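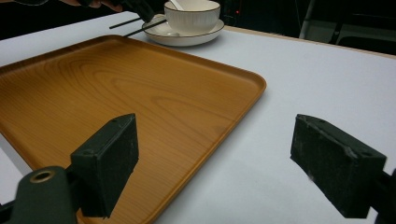
The Herkolero pre-order sheet closes on Monday at 9 p.m., so please get your version choice to me before then. We have 98 copies on the list for the new mini album and need 100 to get the store's group poster. Marras is coming out in two covers, the blue one and the wood one. The wood cover looks like a serving tray: orange-brown, with wavy grain lines in darker amber and lighter honey. The blue cover is plain with the title in white. The track list is the same on both, and the photo cards are random either way.

On the question from last night:

> Does anyone know if the Vullau show is going to be streamed? The
> fan cafe post said "broadcast" but the ticket page only talks about
> seats. Also is the unit stage before or after the full group? I have
> work in the morning and can't stay up for the whole thing.

The stream is confirmed, but only the second night. The first night is for the hall audience, and there will be a edited version on the music channel in October. I don't have a date for that yet. The ticket page hasn't been updated, so go by the notice on the label's site.

The unit stage comes after the full group. At the last tour it started 40 minutes in, and the order on this one looks close to the same – three group songs, a talk, the unit, then the ballads. If you can only watch part of it, skip the opening talk. The unit is doing the title track and one B-side, and I would guess the B-side is "Bonorow" from the way they keep humming it in the practice clips. I hope I'm right. It's the best song on the last record and they have never done it live.

Shipping for the group order is the same as last time. The store has 277 units of the first press set aside for overseas fan lists, out of 2,000 total, and it goes by who pays first. I will send payment the morning after the sheet closes. If your money isn't in by then your copy moves to second press, which has no poster.

Two people still haven't sent me a mailing address. Check the sheet, and if the box next to your name is blank, please fill it in.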